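[보도자료] 허드사이드, 4월 로봇 작업장 공개 행사 엽니다

배포: 허드사이드(Hudside) 홍보 담당
보도 시점: 배포 즉시 사용 가능

안녕하세요, 허드사이드에서 홍보를 맡고 있는 사람입니다. 보도자료는 딱딱하게 써야 한다고 배웠는데, 저는 그게 영 안 되더라고요. 이번에도 그냥 제 말투로 씁니다. 기자님들 너그럽게 봐주세요!

저희가 오는 4월에 로봇 작업장을 엽니다. 건비(Gunby) 사업장 2층이고요, 오후 2시에 시작합니다. 그동안 "거기서 뭐 하세요?"라는 질문을 정말 많이 받았는데 말로 설명하다 보면 늘 제가 먼저 지치거든요. 그래서 직접 와서 보시라고 자리를 만들었습니다. 작년에는 협력사 분들만 모셨고, 일반 관람객을 받는 건 올해가 처음이에요.

시연은 모두 3가지입니다. 첫 번째가 블록 집기인데, 저는 이게 제일 재미있어요(팀에서는 제일 심심한 시연이라고들 합니다). 로봇 팔이 작업대 위의 블록을 집어서 정해진 자리로 옮깁니다. 스티스타딕스(Stistadix)가 만든 제어 프로그램으로 움직이고, 손목에 달린 작은 카메라 영상을 옆 모니터에 그대로 띄워 드려요. 그러니까 관람객은 로봇 팔을 밖에서도 보고, 손가락 바로 뒤에서도 보시는 셈이죠.
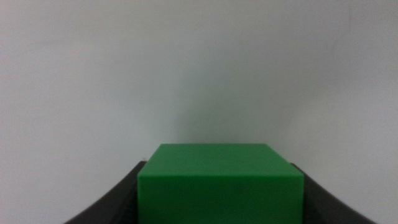 두 번째는 루수(Rusu)라는 저희 내부 프로젝트의 중간 발표입니다. 크기가 제각각인 물건을 섞어 놓고 종류별로 나누는 작업인데, 아직 개발 중이라 실수도 합니다. 지난 리허설 때는 같은 물건을 두 번이나 놓쳐서 담당 엔지니어 얼굴이 빨개졌어요. 그래도 빼지 말자고 했습니다. 잘 되는 것만 골라 보여 드리면 저부터 재미가 없을 것 같아서요.

세 번째는 관람객이 조종기를 잡아 보는 체험입니다. 저도 해 봤는데 생각보다 어렵습니다. 손가락을 닫는 것까지는 되는데 원하는 위치에 내려놓는 게 문제예요. 엔지니어가 옆에 붙어서 도와 드리니 로봇을 처음 만지는 분도 괜찮습니다. 한 분당 3분씩이고, 줄이 짧으면 한 번 더 하셔도 돼요.

시연이 끝나면 엔지니어들과 편하게 이야기하는 시간이 40분 있습니다. 그리퍼 손가락은 얼마나 자주 갈아 끼우는지, 조명이 바뀌면 카메라 설정을 다시 해야 하는지, 이런 시시콜콜한 질문을 저희 팀이 특히 좋아합니다. 한번 붙잡히면 안 놔줄 수도 있으니 미리 말씀드려요.

참가비는 없고 사전 신청만 받습니다. 작업장이 넓지 않아서 최대 36명까지 모실 수 있어요. 신청은 허드사이드 홈페이지의 행사 안내 페이지에서 하시면 되고, 정원이 차면 대기 명단으로 넘어갑니다. 초등학생은 보호자와 함께 와 주세요. 긴 머리는 묶고 오시고, 목에 거는 출입증은 조종 체험 전에 잠깐 벗어 주셔야 합니다.

취재를 원하시는 기자님은 신청서 비고란에 매체명을 적어 주세요. 시연 시작 전에 따로 촬영하실 수 있게 시간을 빼 두겠습니다. 작업장 안에서는 사진과 영상 모두 괜찮지만 플래시는 꺼 주세요. 카메라 인식에 영향을 줍니다. 엔지니어 인터뷰도 되는데, 다들 카메라 앞에서는 말이 없어지는 편이라 질문을 먼저 보내 주시면 제가 준비를 좀 시켜 놓을게요.

주차는 건물 뒤편에 하시면 됩니다. 자리가 몇 칸 안 되니 가능하면 대중교통을 이용해 주세요. 1층 안내 데스크에서 이름표를 받고 계단으로 올라오시면 됩니다. 승강기가 필요하신 분은 안내 데스크에 말씀해 주시면 바로 모시러 내려가겠습니다.

문의: 허드사이드 홍보 담당, 홈페이지 문의 게시판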